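How to Clean Floor Grout and Seal It Again

Posted Mon 15 February

When we moved to our apartment in Arthorpe, I believed that the grout in the floor was gray. Then I moved the shoe cabinet and saw that it was almost white. Since then I have cleaned and sealed this floor two times, and the second time went much better than the first. I write down the way I do it now.

The method is for ceramic or porcelain tiles with normal cement grout. If you have marble, limestone or another natural stone, please ask the seller of the stone first. Also, if your grout is epoxy, you do not need to seal it at all.

What you need

A broom and a vacuum cleaner
Baking soda
Dish soap without bleach
A small stiff brush with nylon bristles (an old toothbrush is good for the corners)
Two buckets and several cotton cloths
Penetrating grout sealer, I used the one from Nellby in a 300 ml bottle
A narrow paint brush or an applicator bottle with a small wheel
Knee pads, or a folded towel

Step 1. Test if the grout needs sealer

Put a few drops of water on a clean grout line and wait. If the water stays on top as a small ball, the old sealer is still working and you only have to clean. If the line becomes dark quickly, the water is going in, and dirty water will go in the same way. Test near the door and also near the sink, as these places wear more than the middle of the room.

Step 2. Remove everything dry

Take up the mats and move the furniture that you can move. Sweep first, in the direction of the grout lines and then across. After that go over the floor with the vacuum. Do not use a metal nozzle, it can scratch the glaze. I was lazy with this step the first time, and the sand became a brown paste as soon as I added water. It took me a whole evening to get it out again.

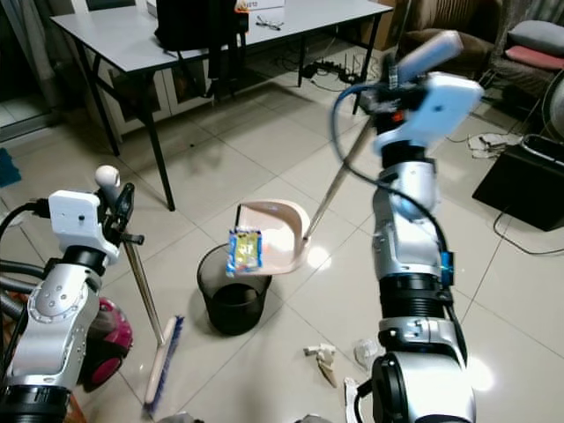
Blue-bristled broom on the tiles, red vacuum cleaner behind.

Step 3. Mix the paste

Mix three spoons of baking soda with one spoon of warm water and a drop of dish soap. It should be thick like toothpaste. If it runs, add more soda. Make only a small bowl at one time, it gets hard at the edges.

Many pages on the internet tell you to add vinegar. I do not recommend it. Vinegar is an acid and it attacks cement grout slowly. The foam looks very convincing, but vinegar and soda mostly cancel each other.

Step 4. Scrub in small parts

Choose a part of the floor that you can reach without moving your knees too much. Wet the lines a little, put the paste on with a finger or an old spoon, and leave it for ten minutes. Then scrub with short movements along the line. You do not have to press hard. If the bristles bend flat, you are pressing too much and only the sides of the brush are cleaning.

For old grease near the stove I repeat the paste and leave it for 30 minutes. Some stains will not go away. We have one from beet juice and I have accepted it.

Step 5. Rinse two times

Use one bucket for clean water and one for dirty water. In the clean bucket I put 1000 ml and change it often – a full bucket is heavy and you will want to keep the same water too long. Wipe, squeeze the cloth into the dirty bucket, and wipe again. Dry with a new cloth. If you see a white film the next day, there is still soda on the floor, so rinse once more.
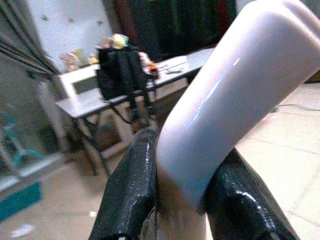 Step 6. Let it dry completely

Wait at least one full day, two if the weather is humid. I open the windows and we walk only in socks. If you seal wet grout, the water stays inside and the lines can become cloudy. When you are not sure, wait one more night.

Step 7. Put on the sealer

Open a window and read the label, because every product has its own times. Shake the bottle gently. Paint the sealer on the grout only, and wipe any drops from the tile within five minutes. When it dries on the glaze it makes a sticky shadow – I had this next to the refrigerator and had to rub it off with more sealer and a rough cloth.

Start in the corner that is farthest from the door. Most labels ask for a second coat. Do it after the first is absorbed, in the same order.

Step 8. Wait and test again

Do not wash the floor for two days. Then do the water test from Step 1 at the same places. If one line still becomes dark, give a third coat to this line only.

How often to repeat

In the kitchen I test every April. The hallway can wait longer. For daily cleaning use a mild soap and not much water. The floor cleaner from Bendura that I used before left a film on my tiles, so I went back to dish soap.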